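Replacing Office Computers on a Small Budget
Speaker notes, Vomport Small Business Evening, 2/12/26

Slide 1: Title
Wait for the door to close. Thank the hosts. Say I run the office side at Itness and that I have no IT degree. Talk is 40 minutes, questions at the end. Handouts are on the back table, so people can stop copying the slides.

Slide 2: Where we were
Ask for hands: who has a written list of every computer they own? Expect few.
We didn't have one either. We had receipts in two email accounts and a folder in a drawer. When a machine died we bought whatever the store had that afternoon. Over a few years that gave us nine different models. Chargers didn't match, and the front desk had a better computer than the person doing the drawings.

Slide 3: The list
One row per machine. Columns we use: tag number, who uses it, where it sits, date bought, price, warranty end, date of last backup check.
Leave out anything you won't keep current. Our first version had a column for monitor cable type and it was wrong within a week.
We keep ours in Maihi because the invoices were already there. A spreadsheet does the same job. Show the sheet on screen for a minute and let people read it.

Slide 4: Age and what it tells you
Age alone is a weak reason to replace something. Ask three things instead. Does it still get security updates? Does the person using it lose time every day? Can you get parts?
Story about the label printer computer. Oldest one in the building, does one job, stays off the internet. We left it alone.
Desktops are easier to keep going than laptops. Memory and drives come out and go back in, and a used power supply is cheap. Get somebody to open one up before you write it off. 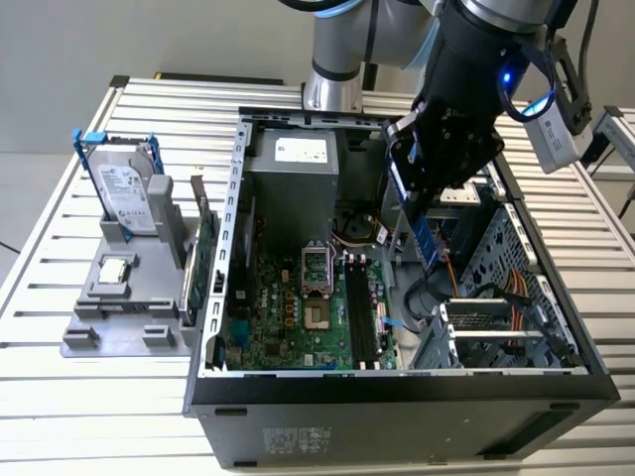 Desktop tower on its side with the panel off and the CPU socket open.

Slide 5: What we pay for and what we don't
Our limit for a repair is a third of the price of a replacement. Above that we stop. Pick your own number, write it down, and stick to it when people are tired and annoyed.
Count the labor. If a person who bills by the hour spends a morning on a repair, that morning has a price.
We don't buy extended warranties on desktops. We do buy them on laptops that travel. Somebody usually objects here. Let them, then move on.

Slide 6: The yearly number
This is the slide people photograph, so leave it up.
We set aside $720 per desk and expect a computer to last four years. That means $180 per desk per year, moved into its own account every February. In a year when nothing breaks, the money stays there.
Before this, computers came out of general supplies, and one bad month could use up the paper and postage money too.
If asked about leasing: we got one quote, it came out higher for us, and I can't speak for larger offices.

Slide 7: Buying the same thing
Settle on one desktop and one laptop. Buy that model until you can't get it anymore.
Keep one spare desktop, already set up, on a shelf. Ours is called Brosimum, after a tree, as all our machines are named after trees. It has gone out to a desk twice. Both times the person was working again before lunch.
Label the spare so it doesn't get borrowed for the conference room. Check it for updates every few months or it will need a day of them when you want it.

Slide 8: Getting rid of old ones
Take the drive out first. Always, including for machines that won't turn on. Write the tag number on the drive with a marker and lock it up until it is wiped or destroyed.
Cross the machine off the list the same day. Ask the recycler for a receipt with the tag numbers on it and file it with the original invoice.
If you donate, call ahead. Many places have a minimum age or want the power cord included.
Pull memory you can reuse only if you have a machine it fits. We had a shoebox of it for years.
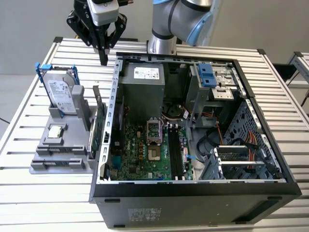
Slide 9: What went wrong
The first year we skipped the backup check and found out in the fall that one laptop hadn't backed up since it was bought. No files were lost. We were lucky.
We also put one person in charge of the list and had no second. When that person was out for a month the list stopped. Now two people have it on their calendar.

Slide 10: To do this week
Walk through the office with a notepad. Write down every machine, where it is, and how old you think it is. Fill in the dates from receipts later.
Check when the updates end for the three oldest.
Questions. If the room is quiet, ask who still has a fax machine. Blank list template is page 2 of the handout.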